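Cusholm Food Waste Reduction Program
Progress report to the Prellura Fund, July 2026

1. Collection
Separate food waste collection now covers 26 sites in Zukport. Nine joined after March, all of them small canteens. Contamination remains highest at sites without a scraping step before washing.
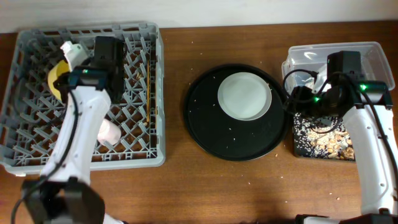

Dish rack, tray with plate, and clear bin.

2. Tonnage
Recorded weight to date is 1852 kg. Scale readings from the Chu depot are excluded — the unit is awaiting recalibration.

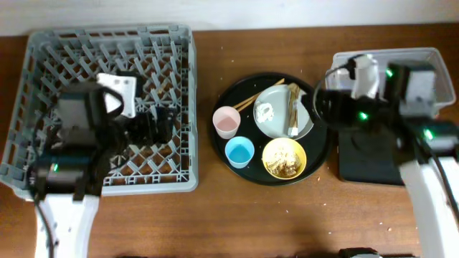 3. Spending
The program has used 64 percent of the grant. Hauling costs are over plan; training costs are under. No transfer between budget lines is requested.

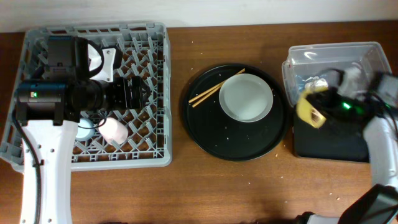

Gray rack at left, with pink and blue cups inside.

4. Next period
Recalibrate the depot scale and reissue the sorting guide.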